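Keisha Schumacher
Thread, 10. Februar 2021

1/
Ich sammle seit ein paar Monaten Demonstrationen für ein lernendes Greifsystem. Intern heißt das Projekt Plimamow. Mehrere Leute haben gefragt, wie so ein Arbeitstag aussieht, deshalb hier ein längerer Thread. Es geht um das Aufnehmen, vom Training verstehe ich nur so viel, wie ich dafür brauche.

2/
Wir arbeiten mit Handgreifern. Man hält in jeder Hand einen und erledigt damit eine Aufgabe, die sonst die Finger machen würden. Aufgezeichnet werden die Bewegung der Greifer, die Öffnung der Backen und das Kamerabild. Daraus lernt später das Modell.

3/
Eine einzelne Aufnahme nennen wir Episode. Bei den Tütenaufgaben darf sie höchstens 30 Sekunden dauern. Wer länger braucht, bricht ab und fängt neu an. Abgebrochene Episoden werden markiert und aufgehoben, gehen aber nicht ins Training.

4/
Mein Soll liegt bei 80 brauchbaren Episoden pro Schicht. Das klingt nach wenig. Mit Zurücksetzen, Kalibrieren und Notizen ist der Tag damit voll.

5/
Kalibriert wird vor dem ersten Durchgang und dann nach jeweils 10 Episoden noch einmal kurz. Greifer in die Ausgangslage, Backen ganz auf, ganz zu, wieder auf. Ich habe das am Anfang gelegentlich übersprungen. Bronwyn Hapeta, die bei uns die Daten prüft, hat mir dann eine halbe Schicht zurückgegeben, weil die Öffnungswerte links weggelaufen waren.

6/
Seitdem steht es auf einem Zettel. Kalibrieren, Uhrzeit eintragen, weiter.

7/
Zu den Objekten. Angefangen haben wir mit festen Sachen: Becher, Klötze, Dosen. Das geht mit den Greifern nach einem Tag Übung fast so schnell wie mit der Hand. Dann kam Stoff, dann Folie.

8/
Folie ist das Unangenehmste. Eine dünne Tüte liegt nie zweimal gleich da. Die obere Lage klebt an der unteren, und mit den Backen merkt man nicht, ob man eine Lage gefasst hat oder beide. Man muss hinschauen, und durchscheinendes Material macht das nicht leichter.

9/
Die Kamera hat dasselbe Problem. Bei unserem Testsatz aus Andcombe waren komplett klare Beutel dabei, auf einem hellen Tisch. In der Auswertung war der Rand oft nicht zu finden. Tüten mit farbigem Rand laufen deutlich besser, also haben wir davon mehr in den Plan genommen. Ein paar klare bleiben drin, sonst lernt das Modell am Ende nur die Farbe.

10/
Aufnahmen werden in Notura verwaltet. Das ist unser eigenes Werkzeug, nichts, was man irgendwo laden kann. Pro Episode trage ich ein: Aufgabe, Objekt, Startlage, Ergebnis, Bemerkung. Das Bemerkungsfeld ist das wichtigste und wird am schlechtesten ausgefüllt, auch von mir.

11/
Gute Bemerkung: "rechts zwei Lagen gefasst, losgelassen, neu gegriffen". Schlechte Bemerkung: "ging so".

12/
Korrekturen sind übrigens erwünscht. Am Anfang dachte ich, jede Episode muss glatt durchlaufen, und habe bei jedem Abrutschen abgebrochen. Bronwyn wollte es genau andersherum: Abrutschen, nachfassen, zu Ende bringen, solange es in der Zeit bleibt. Ein Modell, das nie einen Fehlgriff gesehen hat, steht nach dem ersten eigenen ratlos da.

13/
Was wir vermeiden: mit den Fingern nachhelfen. Sobald eine Hand das Objekt direkt berührt, ist die Episode raus. Passiert bei Tüten ständig, man will einfach schnell den Zipfel glattziehen.

14/
Ablauf für die Tütenaufgabe, wie er gerade bei uns im Plan steht:

Schritt 1: Tüte zerknüllt an die Öffnung im Tisch legen, jedes Mal anders. Greifer aufnehmen, beide auf ähnlicher Höhe über dem Tisch, die Backen zur Tüte. Kabel seitlich vom Tisch hängen lassen. 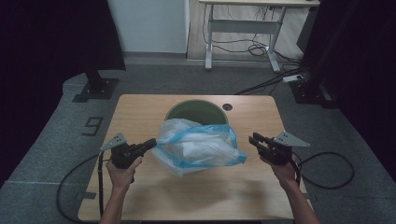

Schritt 2: Aufnahme starten, kurz stillhalten, dann erst greifen. Den Rand suchen und mit beiden Greifern fassen.

Schritt 3: Tüte auseinanderziehen und über den Rand der Öffnung legen. Loslassen, Hände zurück, Aufnahme stoppen.

Schritt 4: Eintragen, Tüte wieder zerknüllen, von vorn.

15/
Nach 2 Stunden ist Pause, und zwar richtig, Greifer weg. Die Unterarme werden müde, und das sieht man in den Daten, bevor man es selbst merkt. Die Bewegungen werden kürzer und ruckiger.

16/
Der Satz mit den Tüten soll bis Mai fertig sein. Danach übernimmt das Team in Ashby den Aufbau mit anderen Tischen und anderem Licht. Fragen zum Aufnehmen beantworte ich gern, Fragen zum Modell gebe ich weiter.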